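I've been walking to work along Dorkura Road since August and I keep getting asked about it, so I'm putting it all in one thread. It's long. Mute me if you don't care about road shoulders.

The basics. I live on the north side of Girkley and work the early shift at the Fatel bakery plant. It's three miles door to door. Two of those miles have no sidewalk and no streetlights.

I used to drive. The car needed a transmission and the transmission cost more than the car, so I sold it to a guy who wanted it for parts. I figured I'd take the bus until I found another one.

The first Sibiya bus leaves my end of town at 5:40 a.m. My shift starts at 5:00. I asked at the counter if there was anything earlier and the woman showed me the printed schedule, which I had already read. She was nice about it.

Going home is fine. There's an afternoon bus, but it loops through the hospital and the high school first, and takes 54 minutes. I can walk it in about the same time. So most days I walk both ways.

Morning is the hard direction. In August it was already getting light by the time I reached the grain elevator. A month later it wasn't. Now it's full dark from my front steps to the plant gate.

First thing I learned: walk on the left, facing traffic. I knew this from grade school and still walked on the right the first week. The left side looked worse, with more gravel and a deeper ditch. Then a pickup came up behind me and I didn't hear it until it was next to me.

On the left you see headlights a long way off. You have time to step into the grass and stand still. Drivers seem to handle a person standing still better than a person walking. I have no proof of that, only that they give me more room.

The exception is the bend by the pump house. Cars coming around it on my side can't see me and I can't see them. I cross over before the bend and cross back after it. There's a straight stretch on either end where you can check both ways.

Second thing: the shoulder is not one thing. On paper it's four feet wide. In real life it's four feet wide by the church and then it turns into a strip of broken asphalt about as wide as a shoe, and then it's four feet again at the county line.

I talked to Edvin Berge about this. He lives in the last house before the fields and he's been there long enough to remember the road being gravel. He told me the narrow part was wide once, and it got eaten from the ditch side every spring. The road crew patches the lane and leaves the edge.

He also told me where the culvert is. I'm glad he did. There's a spot where the grass looks level with the road and it drops straight down into a pipe. I stick close to the pavement there, and if a car is coming I wait before it instead of on top of it.

Gear. People always ask about gear first, and I've bought and returned more than I'd like.

Headlamp: yes, but on low, pointed at your feet. On high it wrecks your night vision and it makes drivers squint. When a car comes I tip it down more. I've had a couple of people flash their brights at me and I think that was my fault.

Small red light clipped to the back of the pack. I've had two of these. The first one had a clip that opened whenever I sat down. The second one has a loop and I've stopped thinking about it.

Reflective vest: yes, the ugly kind road crews wear. I tried a nicer jacket with reflective piping and then had my sister drive past me with her lights on. She said the piping looked like a mailbox. She saw the vest from the church.

Reflective bands on the ankles do more than anything else I own. Same test, same sister. She said something moving up and down reads as a person right away. They cost less than lunch. Put them over the pants, obviously — I went two days with mine tucked under a cuff.

Shoes. I started in running shoes and the gravel came through the soles. I went to a light hiking shoe, low cut. They're heavier but I quit stepping around every rock. I keep my work shoes in the locker.

Wind is worse than cold. The fields on the west side are flat all the way to the tree line and there's nothing to stop it. I watch the wind number in the forecast more than the temperature. If it's out of the west I wear a hood and turn my head a lot more often, since the hood takes away both sides of what I can see.

No earbuds in the dark. I listen to stuff on the way home in daylight, one ear only. In the morning I want to hear tires. Electric cars are the ones that get me. You hear the gravel pop and then they're there.

Dogs. There are three houses with dogs and two of them are fenced. The third dog follows me to the end of its property line every morning and then sits down. We've never had a problem. I don't feed it.

Deer are a bigger deal than dogs. They stand in the ditch and you don't know until one of them breathes. I say something out loud every so often on the stretch by the woods. Usually I'm just reading my grocery list.

Traffic, for anyone curious. I see maybe a dozen vehicles in the morning, and most of them are people going to the same plant. A few know me now and slow down. Two have offered me rides and I've said yes when it was raining sideways.

On rides: I decided early on that I'd only take one from somebody I recognized from work. I'm sure the others are fine people. It's easier to have a rule than to decide at 4:15 in the morning.

I went to the town meeting about it. There are around 90 houses on the north side and the only way to the plant on foot is this road. I asked for the shoulder to be fixed on the narrow part. I didn't ask for a sidewalk, I know what those cost.

The answer was that the narrow part is the county's and the town can write them a letter. I asked if they'd write the letter. They said they'd put it on the list for next time. I've written my own letter in the meantime and sent it to the county road office with a hand-drawn map.

If you want to write one too, be specific. Name the landmarks at each end of the bad stretch. "From the church to the county line, east edge" is something a crew can go look at. "The road is dangerous" gets you a form reply. I know this from my first letter.

Somebody asked if I'm saving money. Yes. No insurance, no gas, no payment. I spend more on socks and on breakfast. I'm hungry by 8:00 in a way I never was when I drove.

Somebody else asked if I lost weight. I don't own a scale. My knees hurt for the first few weeks and then they stopped. I sleep better. I go to bed at 8:30 like a little kid, so take that into account.

Am I getting another car? Probably, before the worst of the winter. The plow throws everything onto the shoulder and then there's no shoulder at all. Edvin says some years the bank along there is as high as the mailbox. I don't want to be between that and a truck.

If I do get one I'd still like to walk in the spring and summer. I know every bit of that road now. There's a smell of bread that starts at the elevator when the wind is right, and you can tell from there what line is running.

What I'd tell somebody starting out: walk the route once in full daylight before you do it in the dark. Bring your phone and take a picture of every hole, pipe and blind driveway. Then go over them at home. I did it backwards and it took me weeks to learn what I could have learned in one afternoon.

Tell one person when you leave and text them when you get there. Mine is my sister. She's asleep, so the text just sits there until she wakes up, but if it's missing she knows to call the plant.

Last one, then I have to go to bed.
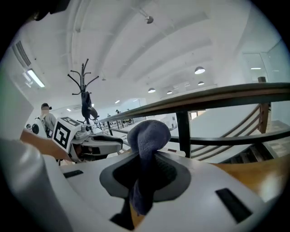
Clothes color matters a lot more on an unlit road than I expected, and I had it wrong for weeks. I thought anything other than black was okay. It isn't. Take navy blue knit like this: up close with a light on it you can tell it's blue and even see the fuzz, but out on Dorkura Road before sunrise I might as well be wearing black. My hat and gloves were both that color. I switched to a pale yellow hat and light gray gloves, and my sister says she can pick out my hands now when I wave. Dark stuff is fine underneath. Keep it off your head, hands and feet. If anybody has found a light-colored winter glove that still looks okay after a month, tell me what it is — mine already have bike grease on them from helping my neighbor.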